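Darnby Robotics Notices
Call for Participants
Posted Oct 22, 2024

Teleoperation demonstrators, bimanual packing study

Fesura, the manipulation group at Darnby, is recruiting paid participants to record demonstrations for a two-arm learning system. Sessions run on site at the Kasberg building, second floor, from January. No robotics background is required. Operators with experience in assembly, sewing, lab work or instrument repair are encouraged to apply.

The system is trained on recorded human control. A participant drives both arms through a pair of handheld leaders while joint positions, gripper state and wrist camera video are logged together. Each recording covers one short task from a fixed start pose to a fixed end pose. The current collection stands at 747 accepted recordings, of which 276 use both arms at the same time. The second number is the one this call is meant to raise.

Objects are chosen to mix rigid and soft handling. A stiff box tolerates a firm grip near one end; a fabric bag with straps sags and swings, and the operator has to plan for it. Tasks that put one of each in the grippers together are the hardest to record cleanly.
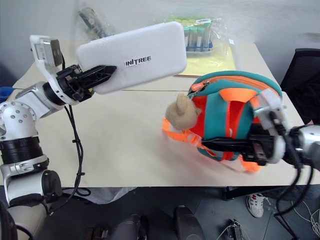

Participant Notices, No. 6

Both grippers are loaded at this point in a task: a white box marked UNITREE on the left, a small children's backpack with a plush bear head on the right. Participants should expect to hold one arm steady while moving the other, and to do so for most of a session.

What the work involves

Recording assigned tasks from a written card. Marking each attempt as accepted, failed or unclear. Resetting the table between attempts. Writing one line of notes on any failed attempt — dropped object, late release, arm contact. Failed attempts are kept and paid the same as accepted ones.

Requirements

Age 18 or over. Normal or corrected vision. Able to stand for a full session with breaks. Closed shoes in the work area. Left-handed participants are welcome; the leaders can be swapped. Anyone with an implanted electronic device should say so before booking.

Terms

Each participant completes 6 sessions, the first of which is paid training. Attendance at all sessions is expected, but a participant may withdraw at any time and is paid for sessions worked. The target is 100 accepted recordings per participant. Pay does not depend on reaching it. Video may include hands, arms and footwear; a consent form covers storage and use.

To apply

Send a short statement of relevant experience and your available weekdays to the Fesura desk, Kasberg building, with "Wuyts study" in the subject line. Wuyts is the internal name of the packing project. Applicants selected for training will receive a task card and a consent form with their booking.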